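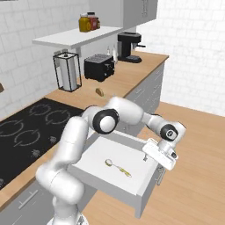
Spoon in the drawer, arm over the top of it. Simulated kitchen, default gripper.

Home Projects Data Notes Contact
Search this site Search Clear

# Killow: a drawer-and-counter set for comparing grippers

Hello! I'm Simin Daneshvar, and Killow is my little pile of simulated kitchen runs (December 2025 version). I wanted to see how much the controller matters when you leave the arm and the gripper alone, and then how much the gripper matters when you leave the controller alone. I did the first half properly. The second half is still a bit of a mess, sorry!

## What's in it

- 800 runs with Plomeo, my plain position controller
- 165 runs with Numo, which is softer on contact and a lot slower
- 100 runs with longer fingers, Plomeo only

The kitchen has a pull-out drawer next to a black glass cooktop, and a bread-like thing sitting on the counter. The arm is white with a parallel gripper.
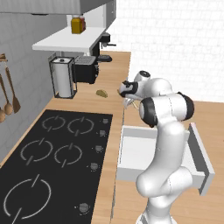

## How the two controllers got on

Plomeo is quick and I like it, but it comes down hard on the drawer floor and the fingers skid off thin things. Numo feels its way down and gets hold of handles much better (lovely to watch, if you have the patience). I threw out 49 Numo runs where the arm ran out of time halfway down, so please don't read the totals as success rates.

The side walls of the drawer are the real trouble. Come in too steep and the wrist is fine but the fingers knock the wall, come in too flat and the forearm ends up leaning over the counter. I spent most of my evenings on that one angle.
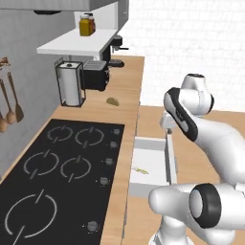
I ended up setting the approach by hand for both controllers and leaving it fixed, so any difference you find there is down to how they handle touch. The long-finger runs use the old angle. I'll redo them in January.

## Using it

Each run is its own folder with joint positions, gripper opening and the camera views. Start with `read_run.py`. Share it, chop it up, and do write to me if a folder won't open.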